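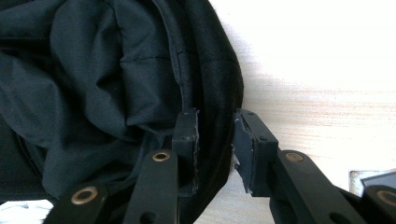
Folding, according to one reader of our first edition, is what people do when they have run out of real chores. She had washed, dried and put away her family's clothes for years by the armload, straight from basket to drawer, and she wanted to know what a whole chapter could possibly add. She has a point, and she is welcome to skip to Chapter 13 on stain removal.

Chapter 12
Soft Things: Folding, Rolling and Giving Up

Hard objects are easy to put away. A plate is the same shape on the shelf as it was in the sink. Cloth takes the shape of whatever happened to it last, and what usually happened to it last was being dropped. Dark cloth is worse. On a black or navy item the folds swallow the light, and a beginner can spend a good while looking for a sleeve that turns out to be a pocket, or a pocket that turns out to be a bag.

So we start with seams. A seam stays where it was sewn, whatever the fabric around it is doing, and it will lead you somewhere if you follow it: to a hem, a zipper, a strap, another seam. Find one with your fingers, run along it to the first corner, and hold on. Then find a second corner. Most of this chapter is about what to do once you have two corners, and students who lose one of them are asked to begin again without sighing.

Thick edges need their own treatment. Where cloth has rolled over on itself it will spring back the moment you let go, so flatten the roll from the middle outward before making any fold at all. Pressing harder on the finished stack does not help – it only moves the bulge to the other side.

The exercises use the Oswood fold for garments and the Plorkard roll for bags and anything padded. Both are described in full in section 12.2, along with the long quarrel between their supporters, which we have tried to keep short. The Adebisi method appears in the appendix, for readers with up to 100 hangers and nowhere to put them.

Before you go on

Take one dark item from the bottom of a closet. Put it on a table in whatever heap it prefers. Without shaking it out, find a seam and write down where you think it leads. Keep your answer for page 309, where you will be asked to look at it again.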